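The machine came to the Otby works canteen on 13th July, in a crate with Breltport stencilled on the lid, and for the first week I would not say good morning to it. I had been on the counter eighteen years by then and had my own way of doing things, and I dare say I had my own way of sulking as well. They set up a practice table for it in the back, and I was to stand by and learn its habits — or it was to learn mine, I never did get that straight. It started with the ketchup.

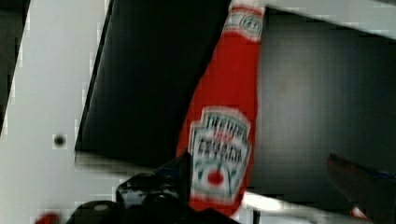
Give it till October, came the voice from the dishwasher, and it'll be asking for your apron. They had one at Flerkholm, and fifteen of the girls went on to shorter hours before the leaves were down.

Well, that kept me awake, I don't mind telling you. But I went in the next morning all the same, and I found myself telling the thing to mind how it went, just as I would with any new starter, and before long I was looking forward to our hour with the toy kitchen, bananas and all. 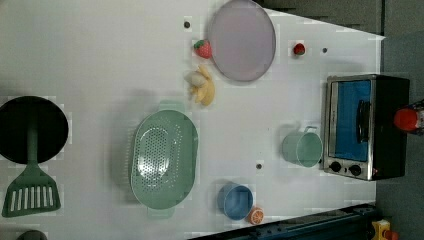
By then they had cut my morning shift to start at eight, and I missed the dark and the first kettle more than I had expected to. Still, I had time to sit down with the drivers now, and I learned which of them had grandchildren, and I went on saying good morning to it.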